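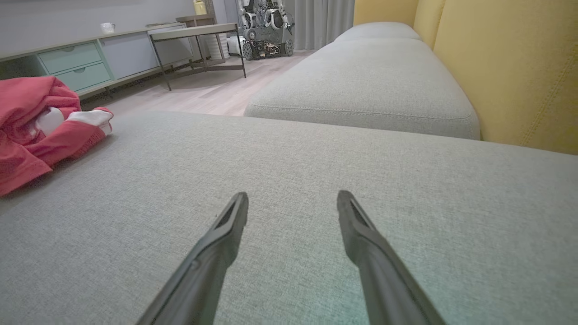 An afternoon with the laundry robots at Dallmont

I've wanted to see one of these in person for ages, so when Dallmont put up tickets for their May open day in Ramadthorpe I booked within the hour! They let in 28 of us at a time, and we got a good long look at the practice flat, which has a proper sofa, curtains, drawers, even a mug left out on the unit.

The job was clothes on the sofa. Easy enough for you or me, but cloth never lies the same way twice, and Chenxi Wei, who led our group, told us they'd collected 900 tries at it and wanted 1000 before the summer. She was very good at answering daft questions (mine was whether it minds socks — she said socks are harder than shirts, because there's so little to get hold of).

What I hadn't expected was how much of it comes down to the fingers. They're long and thin and come almost to a point, and I could have watched them all day. One hand pinches an end of the cloth while the other hovers, open, over the part it might go for next.

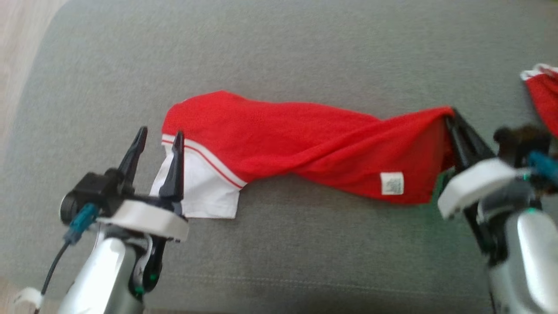
I asked Sebastião Vieira how it picks a spot, and he said edges and bands are what they hope it will go for, though it has its own ideas some days. He let us stand quite close, behind a strip of tape, and a little boy next to me was whispering "go on, go on" the whole time. So was I, a bit.

Tea was in the room next door, with a very nice lemon cake, and I came home with a leaflet for the Bedalano day later in the year. It's 50 minutes on the train from us and I've already asked my sister if she fancies it.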